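Reviews & Interviews | Tools for Teaching Robots

Merike Vaher on the Flavateck kit: "You forget you're holding it"

I'd been pestering Merike Vaher for a chat ever since I heard her shop had signed up for the Flavateck hand-held gripper kit (I've been curious about it myself, and I'm cheap). She finally gave in over coffee, on the condition that I'd try the thing before asking any questions.

So I did. I picked up a roll of tape, put it down, picked it up again, and managed to drop it on my own foot. Merike was very kind about that.

"Everybody squeezes too hard at first," she told me. "Give it a morning. The soft pads do a lot of the work, so you just close it until it feels right and stop there."

The kit comes on a 90-day rental, with the gripper, a charger, a case and a login for the Plirkia upload site. Merike's crew had recorded 138 short sessions by the time we talked, nearly all of them plain chores like sorting and stacking. I asked if she'd expected to get that many.

"Oh, no way! I figured we'd be fighting with cables for the first month. Setup took Povilas an afternoon, and most of that was him hunting for the Wi-Fi password."

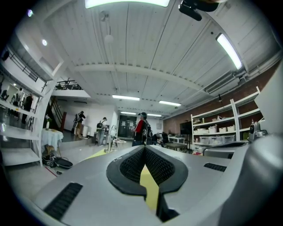 What she doesn't love is the weight. It's fine for the first half hour, she says, and then your wrist starts to complain – mine was complaining a good deal sooner. She has people swap out after 32 minutes, a number Kadri Jankauskaitė picked and won't explain.

"I'd also like a better manual," Merike said. "The one we got has eight pages and two of them are the warranty."

And support? She laughed. The first email went unanswered for a week, but then she got hold of Philomena Ayaaba, and since then it's been great. A new trigger spring came in the mail before she'd even sent back the old one.

I asked whether she'd renew in November. "Probably, if they bring the price down a little. Put that in, would you?"

Consider it put in, Merike. I've asked for a trial kit of my own, and I'm buying a wrist brace.

Recent posts
Pētersons parallel jaws, six months in
Gunnlaugur Arnardóttir on fixing what you rent
A day at the Misbridge open workshop
Cases, straps and other boring stuff I like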